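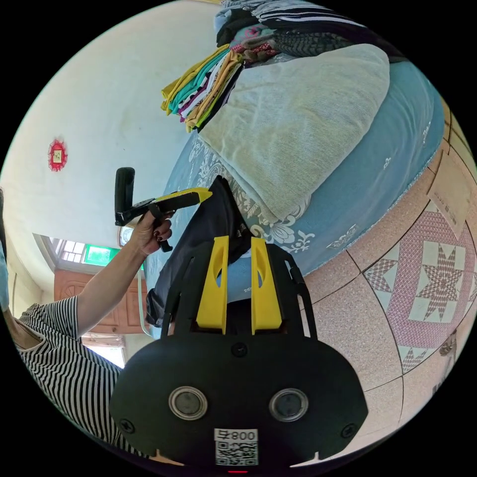
Dark piece with the little logo or tag, up against the side of the bed. Striped shirt at left.

September 2011, Muklow notebook, p. 99

Folding again! Seung-woo wanted the folding notes in one spot and I have the neatest handwriting (debatable), so here goes. This is mostly for me and Ignacio, but anyone picking up the Suwannarat handout should read it before touching the section on dark clothes, which I'm about to tear apart.

We worked on the bed again. I keep going back and forth on bed versus table. A table gives you a firm edge to square things on, sure, but most of the people we're writing for are going to fold on a bed at the end of the day, and if a fold only works on a hard surface then I don't want it in the handout. Light blue sheet with the white flowers and scrolls. I like it for the dark stuff, you can see the outline of a sleeve or a hem right away. I'm less sure about it with pale denim, where my eye kept sliding off the edge and I had to feel for the seam.

T-shirts first. Same fold as in the draft: face down, sides in to the same width, bottom up to the collar, then half again. I folded to the Gundgate card for the width (the gray cardboard thing that lives in the drawer, please put it back in the drawer) and then gave up on the card partway through and did the rest by eye. Could I tell the difference in the stack? A bit. Could anyone else? Pongsak couldn't, and he was looking for it. So I'm going to put the card in as optional. Jintana will argue with me about this and she can write her own page.

Stack height is the real question with T-shirts. Ours got tall, and a tall stack on a mattress is a leaning stack, every time somebody puts a knee down. I'd say split it once it gets higher than your forearm is long, or start it against the wall. Also, don't pull one from the middle. I know. I did it. Had to refold the ones on top of it.

Jeans: legs together, crotch point tucked in so it doesn't stick out like a shark fin, then thirds. I've tried halves and quarters and thirds is what stays put. The waistband makes one end fatter than the other, so Boonmee's trick is to turn every other pair around, and it does help, the pile sits a lot flatter. Old soft denim behaves much better than new. Might be worth a line somewhere.

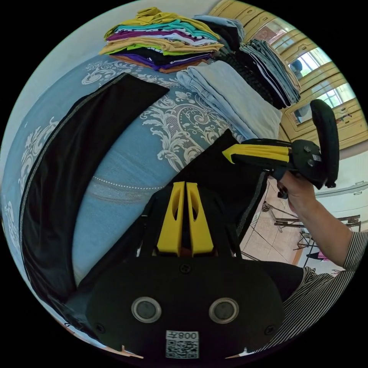

Far side of the bed: T-shirts (mustard on top), light-wash jeans next to them. Black piece with the gray trim laid out at left.

Now the dark clothes. The draft has them as "fold as above," which is lazy, and I'm allowed to say so since I wrote it. Anything soft and drapey with a trim needs its own instructions. The trim has a different stretch from the fabric it's sewn to, so if you grab the garment by the body and lift, the edge comes up rippled and you spend forever patting it down. Much nicer to take it by the trim itself, both hands, a good distance apart, lift, let it hang, and then lower it away from you. I did it the wrong way and the right way over and over until Ignacio asked if I was okay.

What I'd put in the handout, more or less:

Lay it out long, trim running straight along one side.
Smooth from the middle outward with the flat of your hand.
Pick up at the top edge and let it hang a moment before folding.
Fold the trim to the inside so it doesn't catch on the next thing in the pile.

Still not sure about that last one. Trim to the inside gives you a puffy edge. Trim to the outside looks sharper but it snagged on a zipper when I slid the pile along. Seung-woo votes outside. I vote inside, for now.

Keep the darks in their own small pile, too. I tried tucking one in with the T-shirts and it slid right out, the fabrics just don't grip each other the same way.

Lint: I used the Dultix roller at the start and again at the end. Fine on the flat parts, hopeless along a seam. Damp hand works as well. Needs another roll of sheets, whoever is ordering next.

Other bits before I forget:

The handout is almost 2,000 words now and it's about clothes on a bed. It has to come down. I'd cut the whole bit on socks (sorry Pongsak) and save it for November.

Two people on opposite sides of the bed is great for sheets and terrible for shirts. We kept reaching for the same sleeve. If two of you are doing it, one folds and the other stacks, and swap when you get bored.

Hoodies: didn't get to them. Hood down the back first, or fold it in last? Boonmee says down the back first. I want to try it with a thick one before I believe it.

My back hurts. The bed is too low for me and about right for Jintana. Try kneeling on a cushion next time?

To do: retype the T-shirt part with the card marked optional, new drawing for the jeans (mine looks like a fish), ask Seung-woo where the spare hangers went, do the trim thing again with something heavier.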